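Subject: Re: [silkflowers] Blue hydrangeas for a long table -- cut them down or leave them tall?
From: Britt-Marie Haugen 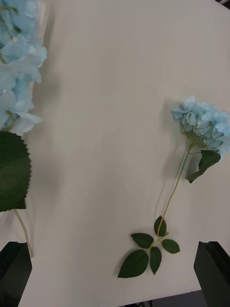 Blue hydrangea stems on the table, leaves and all.

Good morning, everyone, and thank you to those who wrote to me off-list after my last message about the moth balls. I have read every one of them and I promise the subject is closed.

I have been meaning to answer the hydrangea question since it came through, and then my sister arrived and we had four days of eating and walking and talking, so please forgive me for being slow. I will put my answers in under each piece, the way we used to do it, because I lose my place otherwise.

> We have the hall for my parents' anniversary in February and I
> said I would do the tables, which was perhaps rash of me. I
> bought a box of blue hydrangea stems, the fabric kind, and now
> that they are home I am not sure what I have gotten myself into.
> The stems are quite long and my vases are quite short.

First of all, congratulations to your parents! And it was not rash at all. Hydrangeas are the kindest artificial flower there is for a person doing tables, because the head does so much of the work. I did my niece's wedding with roses and I would not wish that on anybody. A rose has to be turned just so, and there is always one at the back looking at the wall. A hydrangea looks fine from nearly anywhere.

I have the pale sky-blue ones out on my own table at the moment, so I am answering with the things in front of me. Mine have those soft, slightly ruffled petals, four to a floret, and they go almost white at the edges where the light gets them. I had forgotten how pretty they are. They have been in a box under the guest bed since the church supper.

> Do I cut the stems or bend them? I have read both. I do not own
> proper cutters, only the kitchen scissors.

Please put the kitchen scissors back in the drawer! Most stems of this kind have a wire inside, and you will ruin the scissors and hurt your hand and the stem will come out looking chewed. Borrow a pair of wire cutters. Somebody on your street has one.

As to whether you should cut at all, I would bend first and cut later. Fold up the bottom of the stem like a cane handle and drop it in the vase. If the vase is one you cannot see through, that is the end of the matter, and you still have a full-length stem for next time. If the vase is clear glass, then you will see the fold, and I would cut. I keep a low stoneware bowl, a Dahlgren I found at a rummage sale with a chip on the foot, and in twelve years of using it I have not cut one single stem for it.

If you do cut, look at where the leaves are before you do anything. This is the mistake I made with my first batch. On mine there is one leaf up close under the flower, and then a long bare stretch of thin stem, and then a whole little fan of leaves down toward the bottom, all coming off at the same spot. If you measure your vase and snip without thinking, you cut right above that fan, and there go all your nice leaves into the wastebasket. Then you have a big blue head on a skinny yellow-green stick with one leaf on it, and you wonder why it looks like a lollipop.

So now I save the leaves. Once the fan is cut away from the flower it still has a bit of stem left on it, if you leave yourself an inch or two, and you can tuck it in by itself down at the rim of the vase. Nobody at the table will know the two were ever joined up. I like mine low, with the biggest leaf hanging over the edge a little. On a short vase that hides the rim nicely and you need fewer flowers.

> Also they look flat. I am embarrassed to say I thought they
> would come looking like the picture on the box.

They never do, dear. They travel pressed together and they come out tired. You have to wake them up, and it takes longer than you would like. I do mine in the evening with the radio on.

Hold the stem just under the head and look in from the side. You will find the thin green branches that the florets sit on, all fanning out from one point in the middle. It is those branches you want to move, and you should leave the petals alone at first. Pull the outer ones down and away, a little at a time, all the way around. Then go in and lift the middle ones. After that you can fuss with the petals if you feel like it. I usually stop when I can see a bit of green showing through between the florets, because a real one has some air in it too. If you push them all tight together it turns into a bath sponge.

The leaves want the same treatment. Run each one between your thumb and finger and give it a curve, with the tip going down. Do not do them all alike. One can curl under, one can stick out sideways, one can go up along the stem, and it looks much more like something that grew.

If a head is really squashed, I hang it upside down in the bathroom while I have my shower and shape it afterward when it has had time to dry. I would try one first. I once had a cheap purple batch where the color came off on my fingers, and I had to go to a funeral lunch like that.

> How many to a table? There are 7 tables in the hall and I have
> 40 stems. My sister-in-law says it is too many and my mother
> says it is not enough.

Your mother and your sister-in-law can both be right, depending on the vases. Forty over seven tables comes to five each with five left over, and I would be very happy with that. Put your five in a low vase, three a bit higher and two leaning out over the sides, and let the heads touch. Then use the leftovers at the entrance or by the cake, or keep them in reserve for the one that somebody's grandchild walks off with.

If five looks crowded in your vase, do three and lay a couple flat on the tablecloth. I am quite serious about this! I have come to like them lying down. This very morning I had mine on the bare table, which is a pale cream color, and the blue was so gentle against it that I stood there with my coffee and did nothing for a good while. On a long table you can lay them at a slant, with the heads pointing one way and then the other, and put a candle in a glass somewhere well clear of them. Well clear, please. Battery candles would be better still, since it is fabric and there will be sleeves and napkins and wine.

One more thing on color. Pale blue goes gray in a dim hall. If you can get in there beforehand at the same time of day as the party, take a single stem along and set it down on the tablecloth you mean to use. On white or cream it will hold up nicely. On navy I would worry, and on that silvery satin cloth so many halls have, I am afraid they disappear altogether. A few white ones mixed in will help if it comes to that.

> And does anybody have an opinion on the spray for dust?

Oh, everybody has an opinion on the spray! I counted 161 messages in my folder on that very subject when I was cleaning out my mail, and I believe a good part of them were mine. I will only say that I do not use it. I use a soft paintbrush, a wide one, and go over the petals from the middle outward, and for the leaves a barely damp cloth. The leaves are where dust shows most, being dark and a little shiny, and people forget them. The little teeth along the edges catch lint from the cloth as well, so use an old cotton pillowcase and not a paper towel.

For putting away afterward, lay them in the box head to tail with tissue between, and nothing on top. I fold the tissue loosely into the heads too. And write on the outside of the box what is in it. I have opened three boxes this week looking for ivy.

That was longer than I meant it to be, as usual. Do send us a picture once the tables are done, and tell your mother from all of us that forty is plenty. If you find you are short of leaves after the cutting, write to me off-list with your address. I have a shoebox full of spares and would be glad to put some in an envelope for you.

Does anyone still have the instructions for the napkin rings with the single florets? I had them printed out and I think they went out with the newspapers.

Warmly,
Britt-Marie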